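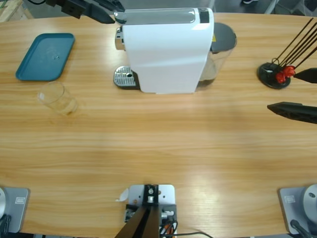

Two arms, one coffee machine, one clear glass. Bench set-up, May 2024.

So the money talk. A few of you asked how we got to a working two-arm bench without remortgaging anything, and I love this stuff, so here goes!

Our pot was 3,000 pounds for everything. Annatjie Makhubela and I started where most people start, with the arms, and that was nearly the end of it. The pair we first fancied, from Dalgleish, would have taken the lot and left us nothing to screw them to. The Zurent pair is smaller and slower, but it's plenty for moving a glass or pressing a button on a capsule machine, and it left us 600 for the rest.

The rest is where I'd plan harder next time. Cables, mounting plates, brackets, spare gripper fingers (order these with the arms - postage on its own is painful), plus the everyday bits the arms get to practise on. We went over, in the end. The final total was 3,087, and most of that overshoot was a second power supply I'd simply forgotten to put on the sheet.

Things I'm glad we bought: the big wooden table, and a cheap plastic tray. Thing I'd skip: the Polberg support plan. Six months of it and we rang them once.

Next up is a better camera mount. Styliani Pappas has offered us her old Worura one to try in August, so I'm holding off spending until then. I've already started the new spreadsheet, with a line for power supplies right at the top.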